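Kustidico busca participantes para unas sesiones de doblado de ropa

2 de octubre de 2020

Antes de nada, lo que no es: no es un curso de orden, no reparte diplomas y no va a cambiarle la vida a quien venga. Hay ya bastantes libros que prometen eso a cuenta de un cajón de calcetines. En Kustidico queremos saber si los métodos de doblado que se recomiendan por todas partes aguantan en manos de gente corriente, con tela corriente y sin una plancha al lado. Tenemos nuestras dudas.

Las sesiones se hacen en el local de Deltholm. Se trabaja de pie o sentado, como prefiera cada cual, ante una superficie ancha pegada a la pared y cubierta con una tela verde oliva. La tela tiene arrugas y marcas de doblez, y así se va a quedar. Casi todos los manuales dan por supuesta una mesa lisa y perfecta, y luego en casa se dobla encima de la cama.
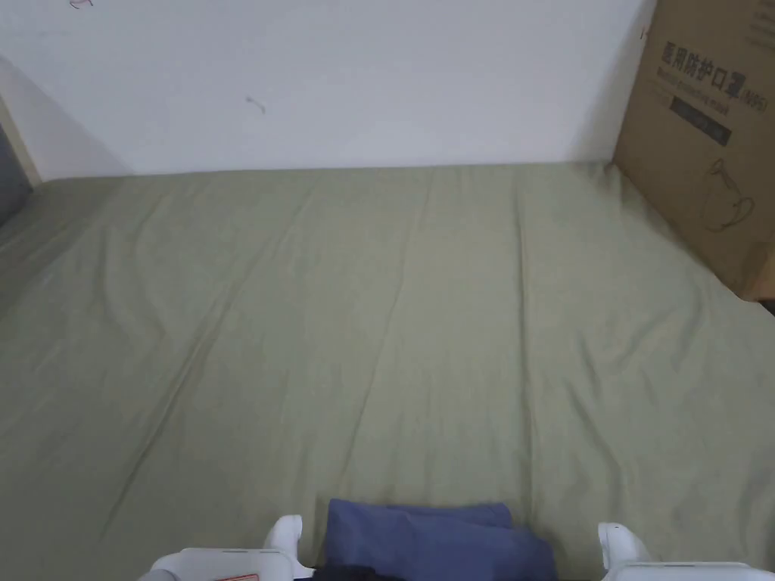

Buscamos 22 personas mayores de edad. No pedimos experiencia. Quien doble ropa por oficio (lavandería, hotel, tienda) puede apuntarse, pero que lo indique en la solicitud, porque irá en un grupo aparte. Tampoco hace falta ser ordenado. De hecho, nos vendría bien algún desordenado convencido, que en la convocatoria de junio apenas se presentaron.

Qué se hace

Cada participante acude a 2 sesiones. En la primera dobla como lo haga siempre, sin instrucciones. En la segunda sigue el método Pearce, una hoja de pasos que se entrega al llegar y que asegura ahorrar tiempo y espacio. Lo del espacio puede ser. Lo del tiempo está por ver — y para eso son las sesiones.

Las prendas las ponemos nosotros. Hay algunas que se dejan doblar sin protestar y otras, finas y blandas, que se enrollan por el borde en cuanto se levantan. Con estas últimas se pierde la paciencia antes, y nos interesa saber en qué paso. Si alguien quiere dejarlo a medias, se anota hasta dónde llegó y se pasa a la prenda siguiente.
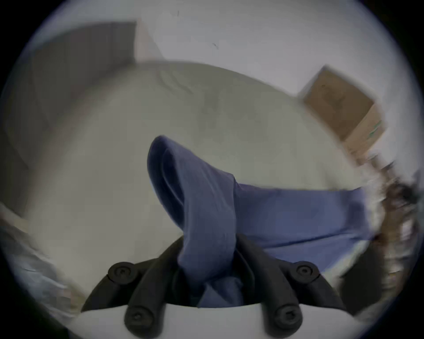
Qué se ofrece

Una gratificación de 20 euros por sesión, que se abona al terminar cada una. No cubrimos el transporte. Hay café, del que no respondemos.

Quien lo pida recibirá los resultados, incluidos los que dejen mal al método o a nosotros. La hoja de pasos se la puede llevar cada uno a casa; si después la usa o no, es asunto suyo.

Quién no debería apuntarse

Quien venda cursos, cajas u organizadores de armario. Quien tenga relación con Sistus, que colabora en la convocatoria y no puede además participar en ella. Y quien venga a convencer a los demás de su propio sistema: se agradece el entusiasmo, pero las charlas alargan las sesiones.

Cómo solicitarlo

Por escrito, en el formulario de Kustidico o en el mostrador de Deltholm. Bastan el nombre, una forma de contacto, las horas en que se puede venir y unas líneas sobre cómo se dobla la ropa en casa, si es que se dobla. Las plazas se asignan por orden de llegada y hay 11 reservadas para quienes solo puedan por la tarde. Contestamos a todas las solicitudes, también a las que se queden fuera.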